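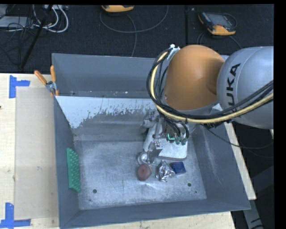

Gray metal bin on the tabletop, orange and silver arm at right.

Drelden River Guides — scanned tourist booklets, README

Text and page scans of old visitor booklets for the Drelden valley. Boat hire, tea rooms, ferry times, walks. Scanned at Prodbridge library, typed up by me in July.

What's in it
229 pages, from 8 booklets. Almost 180 have checked text, rest is raw OCR, expect junk.
pages/ the scans
text/ one file per page, same number as the scan
places.csv 396 place names, old spelling and new

Known problems
Ferry timetable in booklet 3 is missing a colum.
Trateck landing shows up under two spellings, not merged yet.
Ads at the back — not transcribed.
Undated booklets have a blank year, pls don't guess.

Use
Free for local history, school stuff, whatever. Credit the Drelden guides. Corrections welcome, send page number and the corect line.

— Ibrahim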